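I spent a Friday afternoon in January looking at broken pots, and I have opinions now.

The museum in Laton has redone its ancient room, and the curators have gone all in on the star pieces. There's a marble head under its own spotlight, a gold earring with a magnifying lens you can swing over it, and a big painted jar that gets an entire wall to itself. Lovely stuff! I looked at all of it. Then I wandered into the side corridor, where the plain kitchen pottery from the Sukden dig sits in two low cases (one of them had a dead bulb), and I stayed there until closing.

The label says the team pulled 438 pieces of cooking ware out of one house. The museum shows twelve. The rest are in boxes in a basement on Costa Street, and you have to write a letter to see them. A letter! I did write one, and Roxana Quintero, who runs the storeroom, let me in and was very patient with me.

So here's my gripe. We keep building museums around the things rich people owned, and then we wonder why kids get bored by the third room. A kid knows what a pot is. A kid knows what it's like when somebody burns dinner. One of the Sukden pots has a thumbprint in the clay right where the handle joins, and I put my own thumb next to it (not on it, Roxana was watching) and got goosebumps.
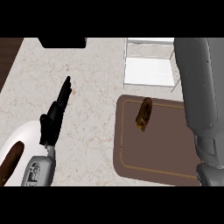 Simulated view: pale marble, veined in pinkish tan and rust, with robot arms on either side.

People tell me the plain stuff doesn't draw a crowd. Maybe so, but has anyone tried? The little museum in Feren put out 232 loom weights a few years back, all on one long table, with a working loom at the end that you could mess around with. I went twice. The second time I had to wait for a turn behind a man in a suit who would not give up the shuttle.

I'm not asking anybody to put the marble head in a closet. I like the marble head. But it has had its own room since I was in grade school, and I'd trade half of that floor space for shelves and shelves of cooking pots, soot and all, with the chips and the bad repairs showing. Put the lids back on the ones that have lids. Tell me what they ate.

And please, somebody, change the bulb in that second case.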